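Ticket: Station rules for hand-held gripper recording – keep getting sent back
Opened: 2021-09-27
Site: Brurnesari, bench room
Status: open, waiting on Drosten

Hi all, me again. We've had 42 recordings bounced by the Drosten checker, all with the same note: "station not to standard". Which bit of the standard, it won't say! So I'm going through the Skinditz bench rules one at a time and logging what I find. The rules were last changed in May and I suspect the checker is still on the old set.

Rule 4, clear surface. Only the things the task needs may be on the top, and the jaws start open and empty. We had the socket unit on the white top and both fingers spread wide, so I'd call that a pass. 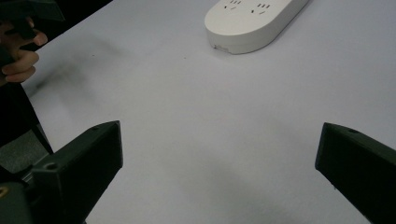
Rule 5, fixed items and leads

The base with the pole counts as a fixed item. Its lead has to go off the back of the table, never across the working area. Ours heads for the wooden edge at the back, fine. What I'm less sure of is the second gripper. The rule says a waiting hand stays "outside the working area", and I can't find anywhere that says if hovering past the edge counts. I've been telling people it does, and maybe that's what is tripping us up? 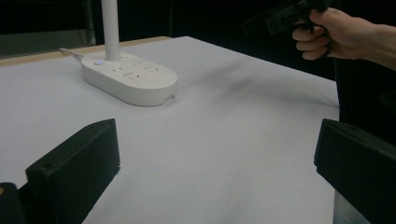 Sjöberg: We had this one too. Hovering is fine under the new rules, but the old set wanted the waiting hand 90 cm back. Ask Drosten which version your checker is loading before you change anything on the bench. We moved all our tables first and had to move them back.

Ah, brilliant, thank you. I'll leave the tables alone then. I re-ran 9 of the bounced ones by hand against the new rules and they all passed, so a version mix-up sounds likely.

Last one I looked at was rule 7, hanging cables. A cable may hang in a loop from the hand so long as it can't snag on a fixed item. Ours curves away on the far side from the pole, so I've put it down as OK – happy to be told otherwise.

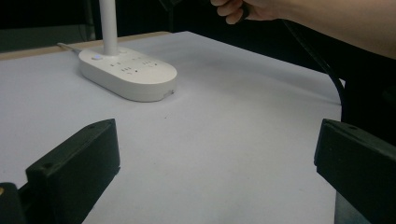 Do we need to record the bounced ones again?
Keep them as they are until Drosten confirms the version, then put them back through the checker.

Next step: I've sent Drosten the rule numbers and asked for the version. Leaving this open.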